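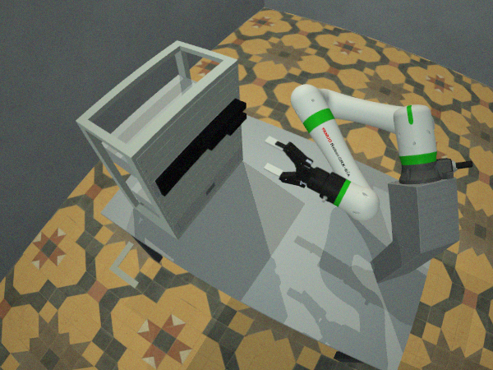

Week 4 notes: reading a town's water bill

Okay, last week I promised you real numbers, so we're using the Nedlow billing sheet. Please have it open while you read this, it's the one with the coffee-colored header on the course page.

Nedlow has 2,408 metered accounts. Of those, 1,578 are single homes, and the rest are shops, apartments and farms all lumped together (I know, I complained about that too). Every account pays a fixed charge plus a charge per unit of water used. The fixed part covers pipes and meters — stuff the town pays for even if you go away all July.
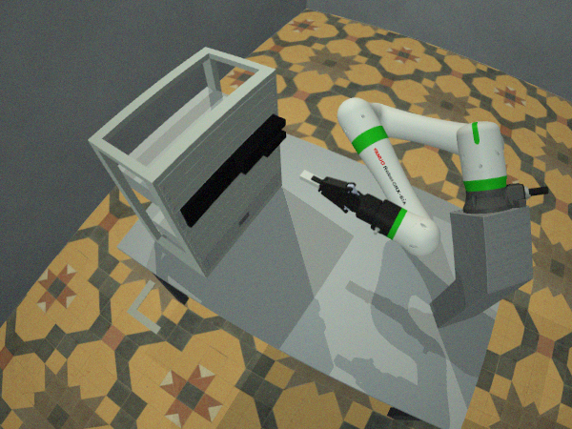
Now the bit people trip on in the homework. Average price and marginal price are different things! If you use one more unit, you only pay the unit rate for it. The average folds in the fixed charge, so it drops as you use more. Draw both lines on one graph before you do any algebra.

Bravley does it another way, with 2 blocks. The first block is cheap, then the rate jumps, and 974 accounts crossed into the second block last summer. I love this example, because the marginal price goes up while the average can still be falling for a while.

For next time: problems 3 through 6, and read the Plellico handout up to the part on leaks. Skip the appendix.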